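Kalbridge Countertop：台面操作场景的感知、规划与回放工具

版本说明与数据卡合并文档
维护者：Babak Tehrani
最近修订：2022年4月19日

概述

本仓库包含一套用于厨房台面场景的机械臂软件，以及与之配套的400段操作记录。软件分为三个可单独安装的包：

pagano：感知。负责多相机外参标定、物体分割、位姿估计和静态障碍物建图。
basten：规划与控制。负责抓取候选生成、无碰撞轨迹规划和关节空间跟踪。
presix：工具。负责记录、切段、回放、标注和数据校验。

三个包之间只通过消息定义耦合，不共享内部数据结构。只用数据、不跑真机的读者安装presix即可，pagano和basten可以跳过。

安装

依赖一台装有实时内核补丁的Linux主机（仅真机需要）和Python环境。离线回放不需要实时内核。

pip install presix
pip install pagano[vision]
pip install basten[sim]

basten的sim选项会拉取仿真后端。真机驱动不在公开索引里，需要从drivers目录本地编译，编译前先阅读drivers目录下的安全限位说明，不要直接沿用默认限位文件。

安装后执行：

presix doctor

该命令检查时钟同步、磁盘写入速度和消息定义版本。三项中任一项报错，后续录制的数据都会被校验器拒收。

场景定义

场景文件为YAML，位于scenes目录。一个场景由固定件、可动件和禁入区三部分组成。固定件包括台面、后墙和各类电器；可动件是任务中允许接触的对象；禁入区以凸包表示，规划器将其视为实体。

台面为带灰色纹理的浅色大理石花纹表面。这种花纹给分割带来持续的麻烦：灰纹在低分辨率特征图上与细线缆的响应接近，早期模型会把纹路判成线缆，也会把线缆判成纹路。当前版本在pagano的后处理里加入了高度一致性检查，低于台面拟合残差阈值的线状区域一律归为纹理。代价是贴着台面的线缆有时漏检，见“已知问题”。

木质托板是大多数任务的放置目标。其边缘有凸起和深色凹槽，规划时放置面取凹槽以内的区域，外缘只参与碰撞检测。不要把放置面设成整块托板的外接矩形，物体落在凹槽上会倾斜。

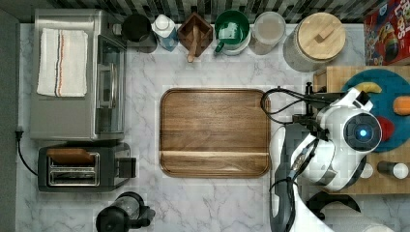
图1 俯视视角。木托板为空，机械臂位于右侧，前端越过托板右缘。

俯视视角下，机械臂自身会遮挡一部分对象。图1中盘内的红色水果就被机械臂挡住了一部分。pagano对被遮挡对象的处理分两级：可见面积高于阈值时正常更新位姿，同时放大协方差；低于阈值时冻结位姿，由其他视角接管。两个阈值都在pagano/config/occlusion.yaml里，改动后需要重新跑一遍回归测试。

本体遮挡掩码由关节读数和连杆网格渲染得到。挂在连杆外侧的线缆没有网格，用一组沿连杆布置的胶囊体近似。胶囊体半径给得偏大，会多遮掉一圈背景，目前认为可以接受。弯成环的线缆覆盖得不好，环内的背景像素会被误留，环外的线缆像素会泄漏到障碍物图里，表现为末端附近出现悬空的小块占据。basten在规划前会清除与本体距离过近的孤立占据体素，这一步不要关掉。

感知：pagano

标定流程

1. 启动全部相机驱动，确认时间戳单调递增。
2. 执行 pagano calib collect --scene scenes/counter.yaml，按提示移动末端。
3. 执行 pagano calib solve。求解器先做逐相机手眼标定，再做联合光束平差。
4. 查看残差报告。若单个相机的残差明显高于其余相机，先检查安装件是否松动，再考虑重新采集。
5. 执行 pagano calib freeze，将结果写入场景文件并附上哈希。

哈希与每段记录绑定。回放时如果场景文件的哈希和记录里的不一致，presix会拒绝加载，可用 --force-scene 绕过，绕过后的导出结果会带上unverified标签。

对象类别

类别表在pagano/labels.txt，按“形状优先、材质其次”的原则合并。果形物件统一归入produce，下分香蕉、橙色果形、红色果形三个子类，不区分材质。杯、罐、瓶各为一类。带盖容器以整体作为一个实例，盖子不单独标注；盖子上若另放了物体，该物体单独成实例，并在关系表里写入on_lid。

带图案包装盒的位姿由平面特征匹配给出。盒体表面如果贴有基准标记，检测器会优先用标记；标记解码失败时退回平面特征，不会中断。包装盒倒置或倾斜时文字方向对匹配没有影响，但翻盖处的折痕会让平面假设失效，匹配区域需要避开开口一侧。

反射与透明表面

竖纹玻璃会把后方的画面拉成条带，同时带有台面物体的倒影。单目分割模型会在玻璃上产生虚假实例，深度图在这一区域也不可信。做法是在场景文件中把玻璃声明为平面禁入区，类型写reflective。pagano对落在该平面背后的实例全部丢弃，平面上的实例要求至少有另一个视角支持。

reflective类型也适用于亮黑色台面。透明容器则声明为transparent：轮廓可信，内部深度不可信，占据体积按轮廓和支撑面拉伸生成。
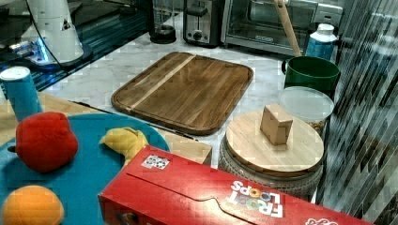
规划与控制：basten

抓取候选

每个目标采样512个候选抓取，依次经过可达性、碰撞和稳定性过滤。过滤顺序按计算开销排列，调换顺序不影响结果，只影响耗时。过滤后按评分排序，取前4个送入轨迹规划，其余丢弃。若4个全部规划失败，basten返回NO_PLAN，由上层决定重采样还是放弃，basten自身不做无限重试。

评分由三项加权得到：接触面法向一致性、末端到最近障碍物的距离、关节离限位的余量。权重写在basten/config/grasp.yaml。烤面包机附近的任务应当提高第二项的权重，槽口狭长，两侧金属边与手指的间隙很小，默认权重选出的姿态偏斜较大。

槽口与抽屉

槽口类目标用插入原语处理，输入为槽口长轴方向、槽口中心和允许深度。长轴方向由pagano给出，有正反两个解，basten取使腕关节转动较小的一个。两个槽分别建模，占用状态由感知更新。一侧已有片状物时，该物露出槽口的部分作为碰撞体加入规划场景，另一侧仍可作为目标。

抽屉类目标分接近、勾挂、拉动三个阶段，各阶段之间有显式的状态检查。抽屉开度由前面板位姿反算，内部较暗时深度图缺失较多，开度估计不依赖内部点云。抽屉处于打开状态时，前面板和箱体之间的空隙不会自动视为自由空间，必须由任务文件中的allow_interior字段放行。遗漏该字段是NO_PLAN最常见的原因，提交问题前请先检查。

箱体顶部可能放有盘子和罐子。拉动阶段的加速度上限与顶部是否有物体挂钩：关系表里存在on_top条目时，自动采用低速配置。

控制回路

关节状态以200 Hz记录，控制指令以相同频率下发。轨迹跟踪使用关节空间阻抗控制，刚度按阶段切换，切换时做线性过渡。勾挂阶段刚度最低。夹爪指令与手臂指令走不同通道，两者的时间戳在presix里对齐，不保证在线对齐。

急停与软件限位相互独立。软件限位触发后机械臂保持当前位置，记录不中断，段落标记为limit。急停触发后记录立即关闭，段落标记为estop，不进入发布数据。
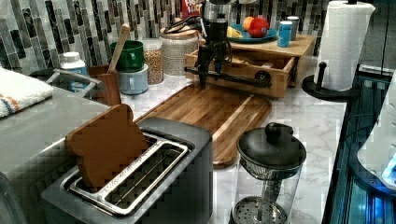 工具：presix

录制

presix record --scene scenes/counter.yaml --task tasks/place_board.yaml

录制进程把各相机流、关节状态、指令和感知输出写入同一个容器文件。相机流不做在线重采样，保留各自的原始时间戳。掉帧不插值，在索引里记为空洞。

切段

presix cut 按任务文件的起止条件自动切段，结果需要人工确认。自动切点偏早的情况多于偏晚，确认时重点看段尾：末端离开物体之后应保留一小段静止，供稳定性检查使用。

回放

presix play episode.psx --views all
presix play episode.psx --overlay plan,mask

overlay参数可叠加规划轨迹、本体掩码和实例轮廓。多视角回放按主时钟对齐，主时钟默认取关节状态流。单步调试时建议只开一个视角，全部打开时解码会成为瓶颈。

校验

presix check 对每段执行下列检查：

时间戳单调性
场景哈希一致性
指令与状态的跟踪误差
各视角实例集合的一致性
标签文件与类别表的版本匹配

最后两项报的是警告，不阻止导出。

数据卡

规模：400段，每段对应一次任务尝试，成功与失败均保留。

模态：多视角彩色图像、深度图、关节状态、末端位姿、夹爪状态、控制指令、实例掩码、物体位姿。

任务类型：取放、槽口插入、抽屉开合、容器移位。各类数量不均衡，取放占多数。

划分：训练、验证、测试按场景布局划分，同一布局不会同时出现在两个子集中。请勿自行按段随机重划，相邻段之间的台面布局高度相似，随机划分会使指标虚高。

标注：掩码由pagano生成初稿，人工修正。位姿标注仅对可动件提供，固定件使用场景文件中的位姿。关系表（on_top、on_lid、in_slot、inside）全部人工填写。

失败标签：slip、collision、no_plan、timeout、limit。一段可带多个标签，顺序即发生顺序。

不适用的用途：柔性物体形变建模（毛巾等织物只有轮廓，没有形变标注）；液体操作；食品识别，produce各子类只按外形区分；任何以单一厨房外观推断跨环境泛化能力的结论。

偏差：台面材质、墙砖和主要电器在各段间变化很小。颜色与类别高度相关，红色果形和橙色果形靠颜色就能区分，训练分类器时应做颜色扰动。

已知问题

贴在台面上的细线缆有时漏检。规划器因此可能让末端低位掠过线缆。临时办法是在场景文件中手工添加禁入区。

多视角下物体的左右前后关系不同，2月之前的标注脚本把left_of一类关系写成了相机坐标系下的结果。现已全部改为台面坐标系，旧文件加载时会给出弃用警告，不做自动转换。

叠放的杯子偶尔合并为一个实例。修正掩码时按两个实例拆开，遮挡边界取上方杯子的下沿。

金属网格状的槽内结构在深度图中呈噪点，pagano可能报告槽内有物。插入原语在下降前会再查一次占用状态，误报时任务以no_plan结束。

presix cut 在同一文件含多个任务时只识别第一个起止条件，需先用 presix split 拆分文件。

引用与许可

代码与数据使用不同的许可，分别见LICENSE-CODE和LICENSE-DATA。drivers目录另有单独条款。引用时请注明仓库名称和所用的标签版本，不要引用主分支。

问题反馈

提交问题时附上 presix doctor 的完整输出、场景文件哈希和最短可复现段落。涉及NO_PLAN的问题还需附上任务文件。缺少以上材料的问题会打上needs-info标签，补齐后再处理。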